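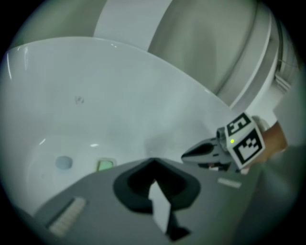 4.3 Open-day sessions

The second part of the evaluation took place during the open day at the Cundmont site on May 8, 2022. Visitors were invited to try the hand-held gripper on the household tasks listed in Section 3, with one member of the project team present at each station. Figure 4 was recorded at the bathroom station. The kitchen and laundry stations used the same tool and the same recording settings, and are treated together in Section 4.4.

Each visitor received a short spoken introduction and was then allowed one practice attempt, which was discarded. No instruction was given on grip or posture. We had considered a printed sheet with recommended hand positions, but in the Trinia pilot visitors tended to read the sheet during the attempt and pause in mid-movement, so it was dropped. Attempts were ended by the visitor, who said "done" aloud, or by the team member after 100 seconds.

The open day produced 3951 usable segments across all stations. A segment was rejected if tracking of the marker was lost for longer than the limit given in Section 3.2, or if the visitor put the tool down before the end of the attempt. Rejections were more common at the bathroom station than elsewhere. Two causes were noted by the annotators. Glossy curved surfaces give strong highlights which shift with small changes of viewing angle, and the raised lid and seat restrict the directions from which the bowl can be approached. Visitors who leaned further over the bowl obtained a steeper view of its inner wall but had less room to turn the wrist.

Fig. 4. Bathroom station, view from the camera on the hand-held gripper. The grey housing occupies the foreground; the pointed jaws and marker cube of a second tool enter from the right. A round light-blue disc and a small pale-green object lie low in the bowl.

Segments were labelled with the Skurora annotation tool by two annotators working separately. Disagreements were settled by Þórarinn Oddsson, who had not attended the open day. Most concerned the start of contact with the porcelain, where the jaws and the surface are close in the view and depth is hard to judge. We therefore report contact onset as an interval for this station and as a single time for the other two.

The Montes sessions, held in September with trained operators, followed the same procedure except that the practice attempt was kept.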